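If you are anything like me, you clear the table by pushing everything to the back and hoping for the best, and then you can't find the scissors when you want them! My answer, after years of muddling along, is a plain steel tray in the middle of the table. Mine came from Gellard and I would not be without it.

**Give small tools one home.** Whatever is in use goes in the tray, and whatever isn't goes back in its pouch before you start on the next job. Plates, bowls and anything to eat stay along the far edge, well away from blades.
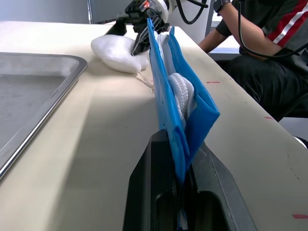
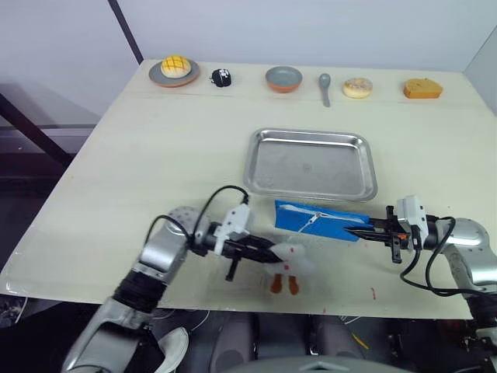
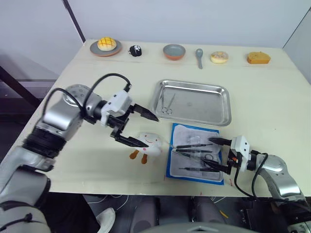

**Wipe the tray before you put it away.** A drop of dish soap on a soft cloth, a rinse, and then a good dry with a clean towel (water spots do show on steel, and they seem to show most when company is coming). I give mine about 60 seconds, no more.

**Check your pouches now and then.** I go through mine every August, and any with a split seam gets thrown out. Soft toys and cloths I keep in a separate basket from Lumwood, so the fluff stays off the cake. Scissors always go away closed, with the handles toward you.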